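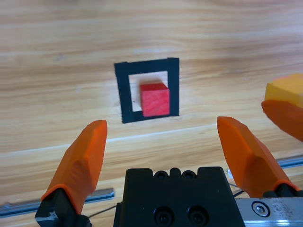 Wrist view on the Trerkodon two-arm set. Red cube in the taped square, near gripper open, yellow-orange block in the other one.

# Trerkodon Club Set – two arms, one table

Tabletop arm pair for school clubs, first-year uni projects and anyone entering the Presness Cube Round. Sold and supported by Pawlak Classroom Supply. Ships assembled except for the fingertips and the table rails, allow an afternoon for both.

**$1,498** inc. GST, freight extra. Schools can order on a purchase order, 30-day terms are fine.

In stock again from February. Last lot went quicker than we planned for, sorry to the clubs who missed out.

## What's in the box

- Left and right arm, each with a Grelus gripper fitted
- Orange fingertip pads, one full set on and one spare set in the bag
- Wrist camera for each arm, with cable
- Practice blocks, mixed colours, wooden
- Roll of black tape for marking target squares
- Power supply, one per arm. Don't swap them for laptop chargers, please
- Hex keys. You'll lose the small one, it's a standard size

Table not included. Any flat, solid bench does the job. Folding tables wobble and the wobble ends up in your recordings.

## Specs (the ones people email about)

| | |
|---|---|
| Grip opening | 51 mm max |
| Reach | 600 mm per arm |
| Joints | 6 per arm plus gripper |
| Fingertips | faceted, bolt-on, replacable |
| Camera | colour, fixed mount, looks down between the fingers |
| Connection | USB, one cable per arm and one per camera |
| Software | Trerkodon Desk, free download, Windows and Linux |

Mac version – still working on it. Works for some people already, we don't support it yet.

## For the Presness Cube Round

Most sets we sell go to this. Short version for new clubs: a block, a taped square, arm has to do the placing and the picking up with hands off the controls. Red cube and black square is the starter task. Two-arm tasks come later in the season, usually a handover.

Rules are on the Presness club page and they do change between seasons, so check there before you tape anything down for good. Our set meets the current equipment list as supplied. If you print your own fingertips you need to get them looked at on the day.

What we'd do first, if you're starting from nothing:

1. Bolt the rails down, then the arms. Tighten the lot again after the first session.
2. Tape one square. Just one. Pale surface inside the border helps the kids see where the edge is on camera.
3. Drive it by hand for a whole session with no recording. Boring but worth it.
4. Record the starter task with the cube in different spots in the square. Middle, corners, hard up against the tape.
5. Train overnight on the school machine, try it next session.

Step 4 is where clubs cut corners. If the cube is dead centre every time you record, the arm learns dead centre and misses everything else. Shift it and turn it a bit as well.

## Wrist camera notes

Fingers are always in view on the wrist cam, by design. Students use them to line up. Keep the camera cable slack enough for a full wrist turn, clip it after you've checked the turn and not before.

Lighting: near a window is fine in the morning, by 3 pm the sun's moved and everything looks different to the model. Blinds down and room lights on gets you the same picture every week.

Wipe the lens. Fingerprints look like a software fault, we've had the support calls.

## Spares

Fingertip pads, camera cables, gripper screws, power supplies – all kept on the shelf. Pads wear at the tip first. Swap both sides together or the grip goes crooked. Scratches on the metal plates are normal for club gear and don't affect anything.

Motors are a return-to-us job. Please don't open the joints, the calibration goes out and then it's a bench fee.

## Quick answers

**Can we buy one arm?** Yes, email us. Starter task only needs one. You can add the second later, same software.

**What age?** Year 7 up with an adult in the room. Younger kids can drive it by hand ok.

**Will it lift a water bottle?** Small one maybe, full one no. It's made for blocks.

**Own blocks?** Fine, as long as they fit the grip opening. Painted wood is better than shiny plastic, less glare.

**Warranty?** 12 months, parts and labour. Fingertips and tape aren't covered, obviosly.

**Loan set?** One demo set goes round to schools during term. Put your name down with Pawlak through the contact form, say which term suits and whether you've got a bench to bolt to.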